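5 de diciembre de 2023

Hoy he llegado a casa con la cabeza como un bombo y aun así me apetece escribir, que llevo días dejándolo. Ya está decidido: la línea de envasado de pelotas en Grilard pasa a brazo en enero. La nuestra, la de los tubos, la mía, vamos. Nos lo han contado a media mañana en el comedor, con café del bueno (mala señal, el café del bueno solo sale cuando hay noticias).

A ver, que no nos echan. Eso lo han repetido tanto que al final me estaba poniendo nerviosa. Dos compañeras pasan a control de calidad, el del turno de tarde se va al almacén de Stallow, que le pilla más cerca de casa y está encantado, y a mí me quieren para «preparar tareas». O sea, para montar en el ordenador las situaciones que el brazo tiene que resolver antes de que lo enchufen de verdad. Yo, que llevo seis años metiendo pelotas en tubos con las dos manos y pensando en la cena.

Total, que por la tarde me han sentado con el simulador, el Girkumton ese, y he de decir que me ha gustado. ¡Mucho! Eliges la mesa, pones las cosas donde te da la gana y le das a empezar. Le dejan a una añadir objetos que no pintan nada, para que el brazo aprenda a no hacerles caso, y yo me he venido arriba con la fruta. La chica de Ofori, la empresa que nos monta todo esto, me dijo que probara con algo amarillo, por fastidiar, y fui derecha al limón. Me he guardado una captura para enseñársela a mi hermana.

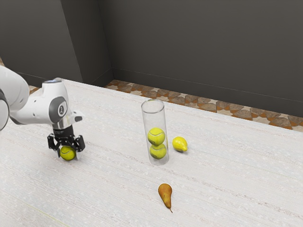
*La tercera pelota, en la pinza. El limón y la pera son cosa mía.*

Luego me he pasado un buen rato mirándole la mano al bicho. Tiene dos dedos y ya está. Yo el tubo lo sujeto con la izquierda y empujo con el pulgar de la derecha, y ni sabía que lo hacía así hasta que me han pedido que lo explicara. Qué difícil es explicar lo que haces sin pensar. He gastado medio cuaderno: por dónde se coge la pelota, cuándo se suelta, qué pasa si roza el borde. La de Ofori lo apuntaba todo, muy seria, y me ha dado un gusto tonto que alguien tomara nota de mi pulgar.

En mi último turno completo hice 1.244 tubos, lo sé porque lo pone en la hoja. Con el brazo quieren llegar a 2.000. Pues muy bien, que los haga él, que a él no le duele la muñeca. La mía lleva protestando desde el verano y no la voy a echar de menos en ese plan.

Lo que sí me da pena es la charla. En la línea estamos codo con codo y se habla de todo — de los hijos, de la hipoteca, de la serie que toque — y en la sala del ordenador somos dos y con cascos. He preguntado si puedo seguir almorzando con las de siempre y me han mirado raro, como si fuera una pregunta de convenio. Que sí, que puedo.

Mañana me toca volver con Girkumton. Quieren 24 situaciones distintas para el final de la semana y llevo tres. Tengo que preguntar también lo del plus, que en la reunión pasaron de puntillas y mi nómina no entiende de entusiasmos. Y pedir hora para la muñeca, que se me olvida siempre.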